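4.3 Garment Handling Check (Misel hand, club build)

Complete section 4.2 before starting. One student holds the stop button for the whole check.

1. Set the grip limit to 900 in the hand menu.
2. Open the hand fully and wait for the ready tone.
3. Lay the garment across the palm, thick part toward the thumb.
4. Close at low speed. If the log shows code 399, open the hand and repeat step 3.

CAUTION: Do not pull fabric out of a closed hand - open it first.

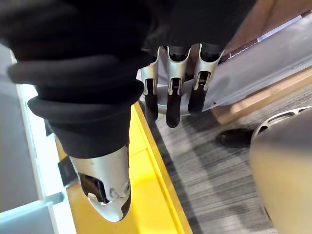

5. Hold for one full log cycle, then release over the table.
6. Save the log under your team name.

Note: Teams entering the Mirnia round in April must give a copy of the log to Alaric Quintanilla by Wednesday.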